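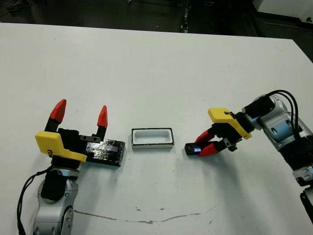
OK so, robot update, and it's a grumpy one. We lost most of a shift to the right arm letting go of things when it shouldn't. Thread.

1/ The job is dull on paper. Small parts go in a tray, the two arms share the work, repeat until home time. We'd done 278 cycles without a stop and I was feeling pretty smug (mistake).

2/ Then the right gripper opened in mid-air. No error, no beep, nothing on the panel. Part hits the table, arm carries on and very carefully places nothing at all.

3/ I blamed the fingertips, obviously. Wiped them, swapped them, ran it again. Fine for 15 cycles – then clunk.

4/ Nhung Lâm asked if it only happened when the wrist was turned all the way over. Went back through the log and yep!! Every single drop, same wrist angle.

5/ So it's the cable. Bend it far enough and the gripper loses signal for a blink, and when it loses signal it OPENS. That second bit is what bugs me way more than the cable does.

6/ It's a setting, by the way. Ours has been on "release on signal loss" since the Plullmont install in December and I never checked. I've put it on "hold" and stuck a note on the cabinet so it stays there.

7/ Speed is down to 70 percent until the new cable gets here from Berisha. Hands off the table while it's live, please, and yes that includes me – I reached in after a dropped part this morning and got yelled at, fair enough.

8/ If anyone at the Citthorpe site has the same setup, go look at that setting before you run anything heavy. Will post when the cable's in.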